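Plandia, lexique français des objets domestiques
Fichier LISEZ-MOI, version du 2018-07-27

Plandia est un lexique de noms d'objets courants de la maison, avec genre, pluriel, variantes régionales et une phrase d'emploi par sens. Il sert à la correction orthographique, à l'indexation de petites annonces et à l'enseignement du français langue étrangère. Le lexique contient 4000 entrées réparties en 69 champs (literie, vaisselle, quincaillerie, papeterie, etc.).

Certaines fiches sont accompagnées d'une illustration. Les illustrations sont rangées à part et le lexique s'utilise très bien sans elles.
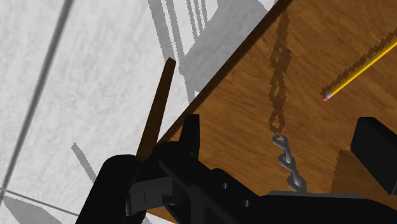 Fiche « chaîne », sens 1 : suite de maillons métalliques.

Contenu de l'archive

plandia.tsv : le lexique, une entrée par ligne, UTF-8, tabulations
champs.tsv : liste des champs et de leurs codes
variantes.tsv : formes régionales (Belgique, Suisse, Québec)
illustrations/ : images des fiches
LICENCE.txt

Colonnes de plandia.tsv

id : entier, stable d'une version à l'autre
lemme : forme au singulier, sauf pour les noms toujours pluriels
genre : m, f ou mf
pluriel : forme complète, jamais la seule terminaison
champ : code renvoyant à champs.tsv
sens : numéro du sens dans la fiche
exemple : phrase d'emploi, 100 caractères au plus
source : F (fonds Fleter), H (relevés Heydari) ou R (rédaction)

Origine des données

Le fonds Fleter est un ancien répertoire de vocabulaire ménager, saisi à la main puis relu. Les relevés Heydari viennent de petites annonces dont on n'a gardé que les noms d'objets. Les phrases d'exemple ont toutes été écrites par la rédaction.

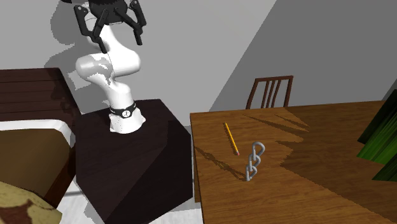 Les noms de meubles ont posé le plus de difficultés de classement. Un même mot change de champ selon la pièce, et les annonces mélangent volontiers chambre, bureau et atelier. Une table de bois à quelques pas d'un lit, comme sur la vue ci-dessus, peut être annoncée comme table, bureau ou table d'appoint. Nous classons d'après le nom employé et laissons l'usage à la phrase d'exemple. Le meuble presque noir à gauche, lui, irait sous « caisson » ou « meuble bas » selon l'annonceur ; les deux fiches se renvoient l'une à l'autre.

Limites connues

127 entrées n'ont pas encore de variante régionale vérifiée. Les noms composés suivent l'orthographe traditionnelle ; les formes rectifiées de 1990 manquent souvent. Le champ « jardin » est maigre. Quelques doublons subsistent entre F et H quand le genre diffère.

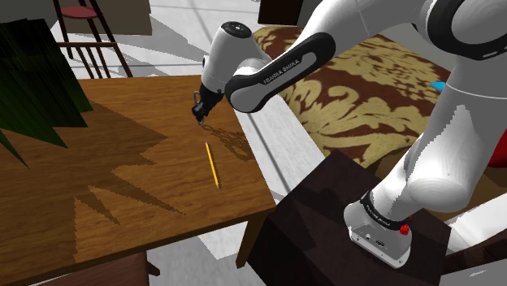 Fiche « crayon », sens 1. Voir aussi : mine, taille-crayon.

Changements depuis la version d'avril

Colonne « source » ajoutée. Codes de champs passés à trois lettres. Pluriels de « portemanteau » et « abat-jour » corrigés. L'export pour le correcteur Brindetti est retiré, le TSV suffit.

Contact : Negin Arabzadeh, rédaction de Plandia. Merci d'indiquer l'id de l'entrée dans tout signalement.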